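Stirnemine washroom - counter and filter
27/08/2023

Start: cleared everything movable off the counter except the little dark tray at the back, left that. Wanted to get the washroom done before the Clokby order comes in and there's boxes everywhere again.

Counter first. Speckled stuff, quartz or terrazzo, still can't find the paperwork for it so treating it as the fussier of the two. No vinegar, no descaler, no scouring powder. Warm water, drop of dish soap, soft cloth, dry right away. If anybody has the install sheet please put it in the folder, I've looked twice.

Order I did it in:
- dry wipe, toward the front edge, catch crumbs in hand
- soap wipe
- clean water wipe
- dry cloth
- raised lip along the right side seperately, old toothbrush in the joint

The front edge is thick and rounded so drips run round it and hang underneath. Run the cloth under there as well. I forgot, had to go back.

Basin is the white TOTO one, set in under the counter. The joint where the stone meets the bowl holds gunk, toothbrush again. Overflow hole: cotton swab round the chrome ring, then a cup of warm water poured in slow. Don't poke wire down it. Faucet base just gets the cloth, dry it or it spots.

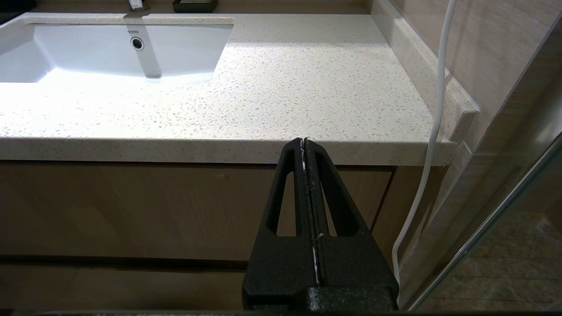 Filter

Unit is the Nideo air cleaner from the back room. Last entry for it says 568 hours at the previous clean, I have been going every 400 or so on the others, so this one was left longer. Hour counter now 900. Write it on the unit too, not just in here!!

Brought the cartridge in to do on the counter since the light is better. Put down flat, pleats up. Notes for next time:

Power off and plug out before the cover comes off. Lift by the black housing, not by the pleats, they crease and stay creased. Soft brush on the vacuum, lowest setting, and go ALONG the folds. Across them just pushes dust down into the valleys and bends the ridges. Two slow passes then turn the thing and do the other face. Tap the housing gently over a trash bag after.

No water on the paper. (Is it paper? pleated white stuff, I'm assuming not washable until someone shows me otherwise.) Damp cloth on the plastic only, and wring it out hard. The groove along the side collects fluff, wooden toothpick works ok, a fingernail works better.
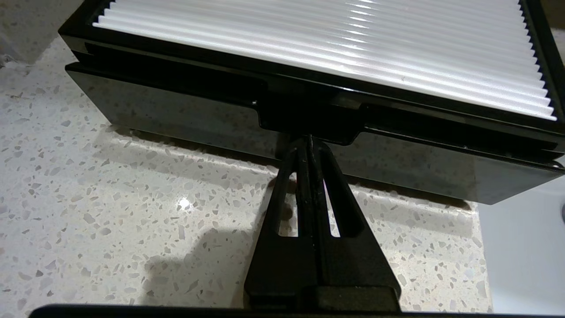 Gloss black plastic shows every fingerprint, don't waste time on it, it goes inside the unit anyway. Mark the date on the housing in pencil - marker bleeds off when you wipe it - and slide back in until it seats. If it doesn't seat, take it out and turn it, don't push. Then cover, plug, reset the hour counter. Note the 900 BEFORE resetting.

Spares: one Đồng cartridge on the shelf, 100 mm short of what we need, wrong size for this unit. Don't open it, it can go back. Need to order the right one, measure the housing not the pleats.

To do
- order spare
- new toothbrush, this one is finished
- counter paperwork
- cloths to laundry, they're in the bucket by teh door
- check seal on the back room unit cover, felt stiff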